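Kestureck Two-Man Blocking Sled

Manufacturer: Divier
Category: American football, line training
Supplied: part-assembled, pads packed separately

The Kestureck is a two-station blocking sled for offensive and defensive line work on grass or artificial turf. It has a welded steel frame, two upright arms and two replaceable pads. The arms are sprung independently, so one player can drive while the other station is idle without the frame twisting under load.

Frame and runners
The frame is box-section steel, galvanised and then powder-coated in dark grey. The runners are curved upwards at both ends and fitted with screw-on plastic shoes for use on artificial turf. Remove the shoes for natural grass. Running the bare steel on an artificial surface will damage the pile and is not covered by the warranty. A coach's platform is welded to the rear of the frame. It takes one adult standing, or ballast bags strapped to the lugs provided.

Arms and springs
Each arm pivots on a greased bush and returns by a coil spring inside the lower housing. Pad height is set with a locking pin in the rear of the arm. Both arms should be set to the same height when two players hit together. Springs are rated for up to 3,000 full-compression hits before inspection.

Pads
The pads are closed-cell foam in a coated fabric cover with welded seams. Covers close at the back with a zip and a flap, and can be changed without taking the pad off the arm. Wash with cold water and mild soap. Do not use a pressure washer.

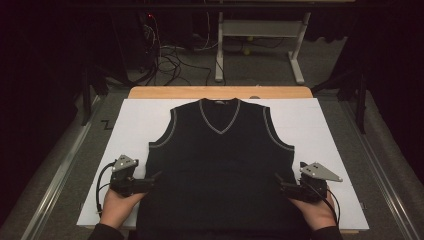
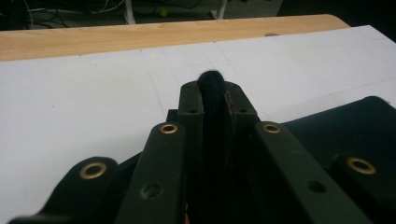 Black knitted items, white board.

Assembly
Assembly takes two people and the spanners supplied. Stand the frame on level ground, fit the arms, then the springs, then the pads. Tighten the pivot bolts last. Check all bolts again after the first session and monthly after that.

Storage
The sled may be left outside under a cover. Pads should be taken indoors between sessions in winter. If the sled is stored on its side, drain the lower housings before use.

Spares
Covers, pads, springs, pins and runner shoes are stocked at the Nasby depot and sold singly. Sleds with serial numbers from 1,001 upwards use the wider pivot bush. Earlier sleds need the narrow bush, sold under the Paredes range. The two are not interchangeable. The serial number is stamped on the rear cross-member, below the platform.

Warranty
The frame and welds are covered against faults in manufacture. Pads, covers and runner shoes are wearing parts and are excluded.

Delivery
Kerbside only, on a pallet. The next batch leaves Nasby in April. Orders for that batch close on 26th March. Please state the playing surface when ordering.

Technical questions: Aurélien Vasseur, Divier product support.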